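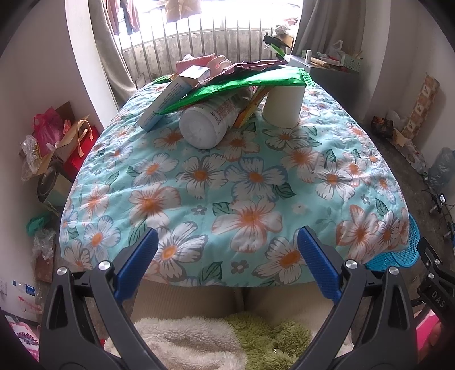
Section 4: Table Linens and Cotton Prints

4.1 Before you start

This section explains how to wash, dry and press a tablecloth with your Skatton steam press. It is for cotton and cotton-blend cloths with a printed pattern, for example flowers. For plain linen, please go to Section 5. For cloths with a plastic coating, do not use the press at all.

Read the care label of the cloth first. If the label says something different from this manual, follow the label. If the label was removed and you do not know the fiber, use program 2 and make a test on a corner.

Take everything off the table and shake the cloth outdoors. Crumbs that stay in the fabric can burn on the plate and leave a brown mark.

4.2 Washing

1. Check both sides of the cloth for stains. Grease and wax must be treated before washing. Heat will fix them in the fabric.

2. Turn the cloth so that the printed side is inside. In this way the colors do not rub against the drum.

3. Wash at 40 degrees Celsius with a liquid detergent for colors. Powder with bleach can make turquoise, green and coral prints pale after a few washes.

4. Set the spin to 800 turns per minute. If the cloth is thin, or if the hem is already weak, set it to 600.

5. Take the cloth out as soon as the machine stops. Creases which stay in the drum overnight need much more steam later.

Note: Wash a new cloth alone the first time. The rinse water may have a light color. This is normal with dark prints and should stop after the second wash.

4.3 Drying

1. Hold the cloth by two corners and shake it well.

2. Hang it over two lines, not one. With one line you get a sharp fold in the middle, and this fold is hard to remove.

3. Keep the cloth out of strong sun. A table near a bright window gives the cloth enough light every day, and the print will become pale faster if you dry it in the sun also.

4. Take it down while it is still a little damp. If it became completely dry, spray it with clean water, roll it up and wait until the damp is even.

4.4 Pressing

CAUTION: The plate and the steam are hot. Keep your free hand away from the front edge. Keep children and pets out of the room until the red lamp is off.

1. Fill the tank to the upper line. Use the Ferkon filter cartridge if the water in your area is hard.

2. Turn the dial to program 2 and wait for the green lamp.

3. Lay the cloth on the board with the printed side down. Let the rest of the cloth fall into the catch tray, so it does not touch the floor.

4. Begin in the center and work to the hem. Do not pull the fabric while the plate is closed. It can lose its shape, and then the pattern will not lie straight on the table.

5. Press the hem last, with the steam off.

6. Let the cloth cool flat before you fold it.

Note: Soft wrinkles along one side usually come from folding the cloth too warm. Spray this side again and repeat steps 4 to 6. It is not necessary to press the whole cloth a second time.

4.5 Round tables

A round cloth does not fit on the board in one piece. Fold it in half, press one half, and turn it. Then open it and press lightly over the fold. For very large round cloths you can order the Bandara side board, which is fixed to the left of the press with two screws. See Section 9 for the assembly.

4.6 Storage

Roll the cloth on a cardboard tube, or fold it in a different place each time. Do not put it in a plastic bag. If you store summer cloths in October, wash them first, even when they look clean. Old spots of juice turn yellow during the winter.

For spare parts and filters, contact the Kukwood service desk. Keep the serial number ready. It is printed under the water tank.

Continue with Section 5: Plain Linen and Napkins.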